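Taça (recipiente)

A taça é um copo com três partes: bojo, haste e pé. Eu escrevo este verbete meio apaixonado, confesso, porque lá em casa tem umas 30 (e nem bebo vinho!).

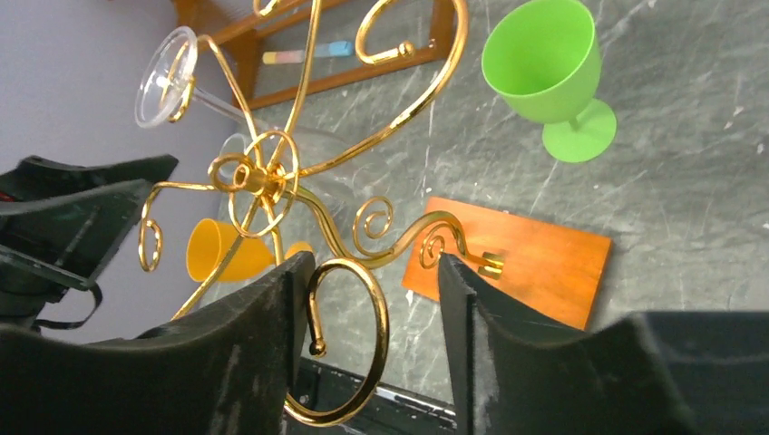

O nome vem do árabe tassa, que chegou ao português na Idade Média. No começo era coisa de metal ou barro; o vidro fino só ficou comum bem mais tarde.

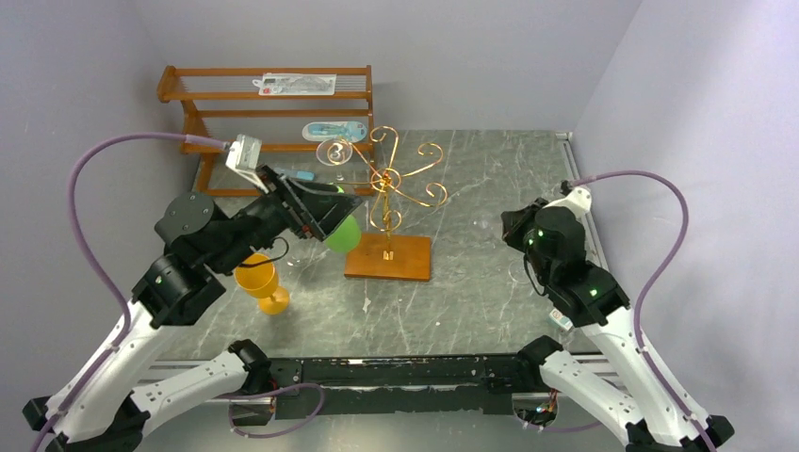

Já a haste serve para a mão não esquentar a bebida, embora eu viva segurando pelo bojo mesmo.
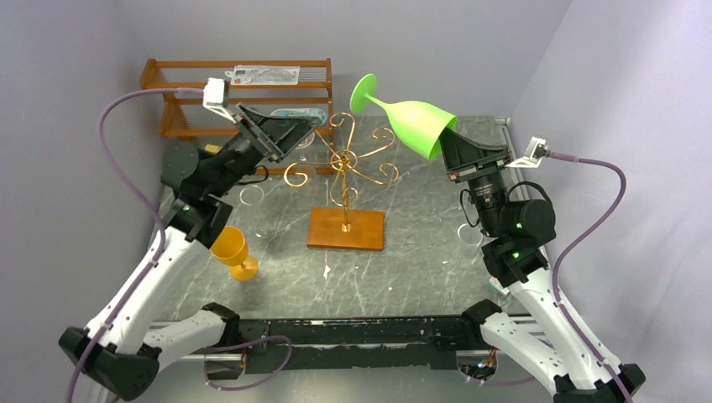 As de plástico são as minhas preferidas para festa de quintal, e em dezembro não uso outra coisa. Tem de toda cor, e uma verde-clara de cabeça para baixo, como a da foto, mostra bem o pé redondo e chato.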